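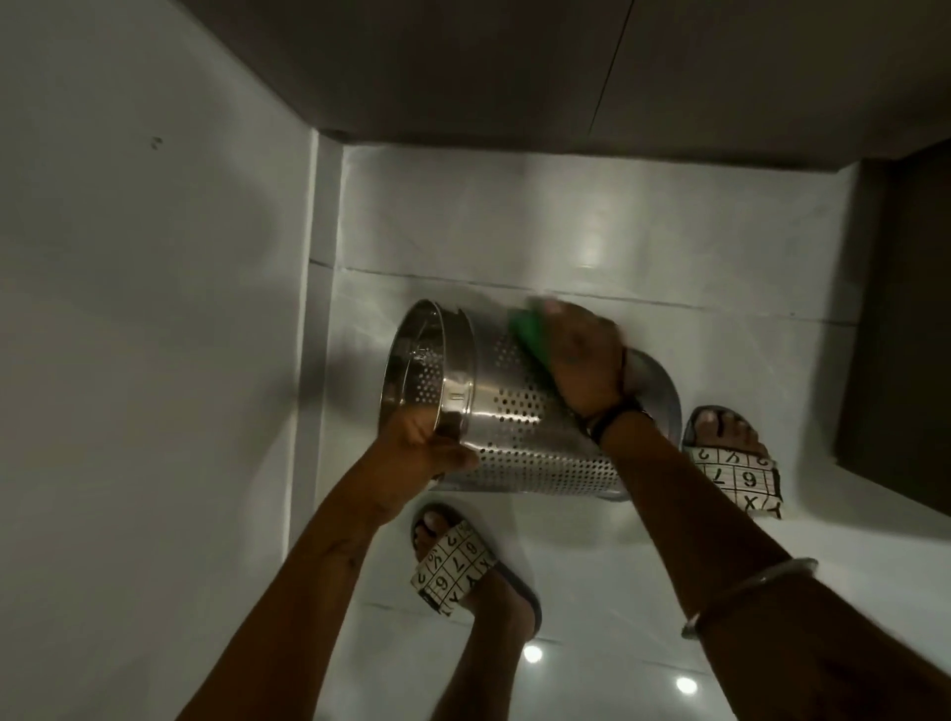 I've spent most of the winter swapping between two grippers, and I'm finally ready to pick a favourite (sort of). In one corner there's the Nulletti, a two-finger parallel jaw with rubber pads. In the other there's the Grastus, three fingers, much fancier, and twice as fussy about its cables. Both went on the same little arm and both got the same jobs, and the job I keep coming back to is scrubbing something round and slippery. Look at what the hands are up to with that steel basket: the left one has its fingers wrapped around the solid rim, from below, and the right one is pushing a green sponge over the holes. Two completely different grips on one object! My arm has to choose.

So, the Nulletti first. On a flat edge it's brilliant. Give it a rim to pinch and it hangs on like a terrier, and I had it doing that inside 18 minutes of opening the box. Then I put a sponge in it and it all went a bit pear-shaped, because the jaws squash the sponge in the middle and the ends flap about. I got one decent wipe out of every few tries.

The Grastus is the opposite. Three fingers around a sponge feels lovely, it presses evenly and you can lean on it. But rims? It wants to grab the whole thing like a tennis ball, and anything wide just rolls out. Ulla Midtbø reckons I should lock the third finger out of the way and treat it as a pincher, and I've tried that, and it works until the controller restarts and forgets. Grr.

The controller is the old Haugland one, by the way. I've got it logging finger current 100 times a second, and the plots are far more useful than I expected. You can see the slip coming as a little sawtooth before anything moves.

Next up is the wrist camera. Abelardo Flores has offered to lend me his Gistis, and I want to see how it copes with shiny metal full of little holes, as my current one goes completely bonkers on reflections. If you've run one near glossy tiles, leave me a comment and tell me what exposure you used.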